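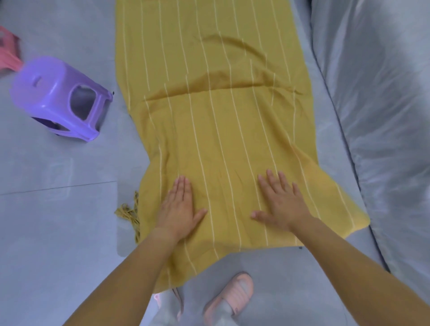
Moushumi Ekanayake says we should sell the Saab before the move, and that anyone who pays to have a dead car hauled to Fondport deserves the bill. She called before I'd had coffee. I said I'd think about it.

Filed under: Journal, House and Home

Sunday. Gray all day. I got up at seven and went through the moving quotes again at the kitchen counter. Wultalell came in at $3,863, which includes the piano but not the car. The other company never called back. Mizanur thinks we can do most of it ourselves with a rental truck and his cousin. I have seen Mizanur carry a bookcase and I don't agree, but I said we could leave it until Tuesday.

The car is the real argument. It was Dad's, and it hasn't run since July. Tanvir Bepari looked at it in the summer and said the head gasket was gone and he wouldn't put money into it if it were his. He offered me 60 dollars for the wheels. I was offended then. Today I went out and sat in it for a while. It still smells like his cough drops. The glove box had two parking stubs and a map of a state we never drove to. I kept the map.

I spent the rest of the morning on linens. The mustard pinstripe is long enough for the back bedroom window in the new place, but it needs a hem and I packed the good scissors on Friday — box 2 or box 4, I didn't label either one. I laid it out on the floor next to the sofa and had a look at it, and then the phone rang.

It was Menaka, calling about the keys. She can let us in a day early if the tenants are out, and she'll know by Wednesday. She asked if we had signed up with Fledis for the internet yet. We had not. I did it after lunch and it took an hour, most of it spent proving the new address exists. The earliest appointment is a week after we get there.

Soup for lunch. Mizanur took the shelf down in the hall and left a hole in the plaster the size of a plum. He says filler will fix it. We have no filler. He went to the hardware store and came back with filler, a sandwich and a new tape measure, though we own three.

Hashini Thambiah stopped by at four to pick up the ladder. She stayed for tea and went through the books with me. I gave her the cookbooks I never open and she gave one back, the bread one, and told me I'd want it by winter. We talked about her mother for a bit. Hashini is the person I'll miss on this street and I didn't manage to say it. I'll write her a letter once we're settled.

After she left I called Moushumi back and told her to ask her neighbor whether he still wants a parts car. If he can come with a trailer before Saturday, he can have it. I'll take the plates off myself.

Still to do: change of address, return library books, find scissors.

Last updated: November 2024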